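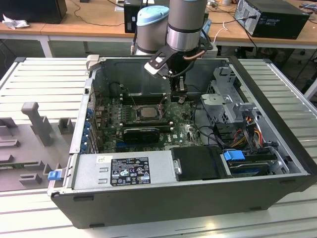 Help wanted at the Gukthorpe repair bench

I'm looking for someone who likes the insides of old computers as much as I do, or who thinks they might if they were let loose on a few. I run a small refurbishing workshop in Gukthorpe, under the name Ilari, and the shelf of towers waiting to be opened has got well ahead of me (my own fault, I can't say no to an office clearance!).

It's mostly Dell desktops at the moment, the sort with blue clips and latches inside. You'd be taking side panels off, checking the memory, swapping hard drives and graphics cards, blowing the dust out and putting everything back with the cables tidied. Then there's the testing, the wiping of drives and a bit of writing things down in the book. Some days are nothing but thumbscrews and labels, I warn you, but I put the radio on and there's always a pot of tea going.

No certificates needed. I'd like you to know a stick of memory from a power supply, and to be happy asking when you get stuck – I still ask people things every week. Steady hands and decent eyesight help, glasses are fine. You'll have to lift a tower on to the bench, and they aren't light.

It's 2 days a week to start with, you choose which, and the pay is £50 a day plus lunch while you're on the first month's trial (short days, ten till three). After that we sit down and agree a proper rate and longer hours if we both want to carry on. I'm hoping to have someone in by the middle of November.

Most of what we finish goes to the Bomach learning centre and to Nigatu, the homework club, so you may well meet the people who end up with your machines, and that's the bit I enjoy most.

If you fancy it, drop me a line or put a note through the workshop door by 2019-10-26. A few sentences about yourself will do, and tell me about something you've taken apart, even if it never went back together.

Renzo Gentile
Ilari, Gukthorpe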